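Print this ticket | E-mail this ticket
Reading time: 2 minutes

Ticket 4000-28: Cloudy patch on Grutholm table top after oiling
Status: solved, left open for a follow-up in November

What was reported
The Grutholm table in the Jollcombe reading room got its first coat of Zavano hard oil, and the middle of the top came up pale and milky when you looked across it from the window side. The grain looked lovely at both ends and faint in the centre. Worry was that the oil had bloomed and the whole lot would need sanding back.

Tried so far
1. Wiped with a dry cotton cloth. No change, and nothing came off on the cloth, which was a good sign!
2. Wiped with a barely damp cloth, then dried along the grain. Same again.
3. Drew the blind halfway. The patch moved! Sat down on the other side of the table and it moved again. I was delighted, because real bloom stays put wherever you sit.
4. Fingertip test, 7 spots, ends and middle. All equally smooth, no tackiness anywhere.
5. Put the Nagano sample board next to it (same oil, one coat, left 136 hours). It throws back the light in just the same way.

So it's glare, and no sanding needed. I can't tell you how pleased I am, this is gorgeous wood and those long curving lines deserve to be left alone.

6. Looked at the top again from close up, low down. The silvery bit in the middle washes the grain out, and off to the left and towards the upper right the colour is warmer and the lines are easy to follow.

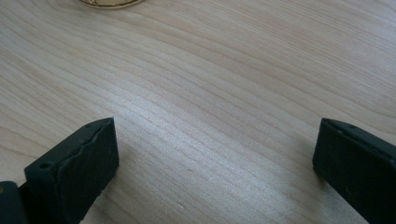 7. Second coat. Go thin, really thin, and work with the grain. Leave it ten minutes and buff off everything that's still sitting on the surface. Don't top up the pale area, however tempting it is, or you'll end up with a sticky middle and a proper fault to report.

8. Keep cups off it until the coat has cured. Felt pads under anything heavy after that.

Still to do
Check the ends for dry spots once the heating has been on for a few weeks. Spare oil is on the lower shelf with the cloths, lid on tight please.

Print this ticket | E-mail this ticket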